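Artificial Stems: Red Rose and Pale Blue Hydrangea on a White Table

5 Jan 2021
By the Jateck workshop desk

This gallery covers the small arrangement set planned for the Droltard display shelves in April. The set uses two kinds of artificial flower, a red rose and a pale blue hydrangea. The rose supplies the single dark color and goes in first. The hydrangeas fill the space beside it and set the width of the finished piece.

Work is done flat on a white table. Stems are laid side by side with the blooms at one end, then crossed a short distance below the heads. The crossing point fixes the angle of each bloom. A low crossing gives a wide, open head; a high crossing keeps the flowers tight. For the Droltard shelves, the finished height limit is 15 inches, and the vase neck takes no more than 6 stems.

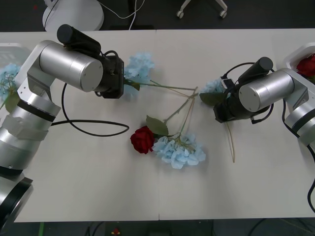

Red rose on its side in the center, with a pale blue hydrangea right beside it. 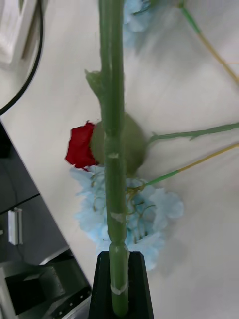 Green stem with pale bands at three heights and a small leaf higher up. The rose and the blue flowers are on the table behind it.

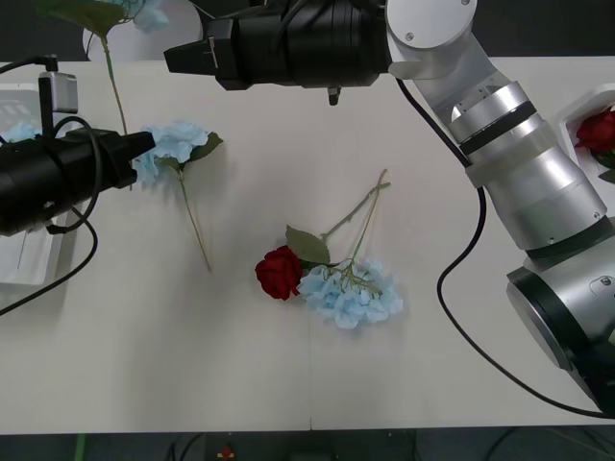
Rose and hydrangea with stems crossed. Another hydrangea lies further left.

Red rose and pale blue flowers on the white tabletop, all three views.

Notes on handling. Artificial stems with a wire core should be bent by hand over a rounded edge. A sharp bend marks the coating, and the mark will show above the vase rim. Leaves are turned outward before the stems are tied. Any leaf that would fall below the rim is removed.

Hydrangea heads flatten in storage. Spread the petals from the center outward and leave the head standing for 8 hours before use. Roses need less work, though the outer petals should be checked for loose glue.

Ties are plain green floral tape, two turns at the crossing and one turn near the base. Finished sets are filed under job number 351 and go to the Verhoeven store room in open trays, blooms facing up. Vases for the set are the clear Flulov type, medium size.

Contact: Jateck workshop desk | © 2021 Jateck | Back to top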